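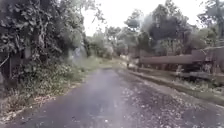 Claltus showed off its path-following robot to the public on October 24, 2026, and the public, to its credit, wore sensible shoes. The open day at the company's Sivden site had been put off from July, when the visitor parking was being resurfaced and the coffee supplier had gone quiet.

The machine is called Ondulis. It is built to travel paved lanes and footpaths without a driver, keeping to the asphalt and off the grass by looking at where one ends and the other begins. Anyone who has watched a relative back a trailer down a driveway will know this is harder than it sounds.

Visitors were sent out in groups of nine, each with a guide and a laminated card of things not to do. Item one was "Do not race the robot." Item four, in larger type, was the same.

The welcome talk dwelt at some length on leaves. Painted lines are a luxury on back lanes, the guides explained, and a path edge buried under leaf litter can look a lot like a path edge that has moved. The software, known in-house as Na, has been fed 3,000 short clips of paths in various states of neglect. Much of the team's working day now goes into arguing over where a verge starts.

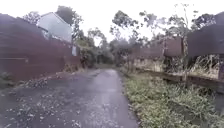 Fences help, apparently. A long straight run of boards gives Na something to line up with, while an open bank of grass leaves it to work things out for itself. Wet asphalt is a sore point, as shine and puddles can pass for each other, and the guides spoke of puddles the way sailors speak of reefs.

The demonstration route is 736 yards long. Claltus had set aside 30 minutes per group, a generous allowance for the distance and a realistic one for the number of questions. The most popular was whether it could be taught to mow. It could not, at least not by this department. 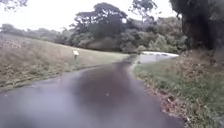
Bends are the next job on the list. The current version slows down well before a curve and takes it with the caution of somebody carrying soup - the company would like it to be a little bolder by next summer, and has said so in writing on a poster in the lobby.

Claltus plans another open day once the new version is ready. Places will be free but must be booked through the Sivden front desk, and dogs are welcome on a leash.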